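22 May 2018

Okay so I finally did it, I started my tolerance break. I've been saying I would since April, and every time I found a reason to push it back (a concert, a bad week at work, a really good sale at the Hullum dispensary – you know how it goes). But last night I finished what was left in the little jar, washed the jar, washed the grinder, and put everything in a shoebox on the top shelf of the hall closet where I need the step stool to get at it.

The thing that pushed me over was the gummies. I used to take one ten and be happy as a clam on the couch for the whole evening. Last weekend I took 50 milligrams and then sat there waiting, and then I did my taxes paperwork. I filed receipts! On 50 milligrams! A year ago that would have had me lying in the bathtub with my clothes on, calling my sister. So yeah, something had to give.

Then there's the money. I went back through my bank app this morning with my coffee and added up everything I've spent since New Year's, and it came out to 903 dollars. I added it twice hoping I'd hit a wrong button. I don't even feel like I buy that much, it's a pre-roll here and a bag there, plus that vape battery from the Pletstead shop that died in a week and that I was too lazy to take back. 330 of that was in April alone. I could have had new tires.

The plan is four weeks. I read a bunch of posts about it and people say all kinds of things, some swear two days is plenty and some go three months, so I picked something in the middle that I thought I could stand. I get to keep my CBD tea at night, I decided that's not cheating. My rule, my diary.

Day one report: mornings are easy, I never smoked in the mornings anyway. After lunch I got a bit snappy. By five I was wandering in and out of the kitchen opening drawers. I always figured the munchies were a weed thing, but apparently I just like snacks, so I've been going at the oranges.
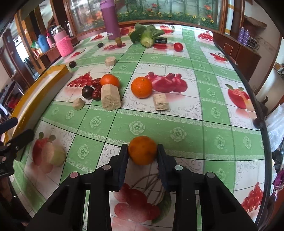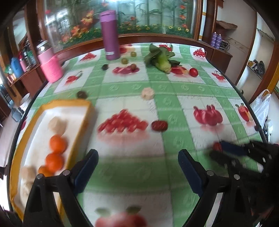

Peeling one takes up a couple of minutes and keeps my hands busy, and I think my hands miss the rolling more than my head misses the high. I really do love rolling. I was so bad at it for so long, those sad little canoes that burned down one side, and then one summer it just clicked and I was the one everybody passed the papers to. Maybe I should learn to knit or something (I say this every few years and I own the needles).

What I'm dreading is sleep. Everybody says the first few nights are sweaty and weird and then the dreams come back like crazy. I haven't remembered a dream in ages so part of me is kind of excited? I put this notebook by the bed in case I get a good one. Also got out the fan.

Other thing – the crowd I go out to Hurnorik with is camping there in two weeks, and I'll be on the break right in the middle of that. I haven't told them yet. They won't mind, they're not pushy people at all, but I know what I'm like when there's a fire going and something comes around the circle. I might offer to be the driver and that way I've got a job to do. Or I bring a big thermos of tea and be the tea person.

Later: it's 8 now and I went for a walk down past the Deng market and back the long way, by the creek. Smelled somebody's joint coming over a fence and stood there like a dog for a second. Then I kept walking! I was pretty proud of that one. My legs are tired, which should help with the sleep thing.

Tomorrow I need to text the Hullum place to take me off their deals list, they send one every single afternoon and it's always my favorite strain. Tea's ready, going to bed early with my fan.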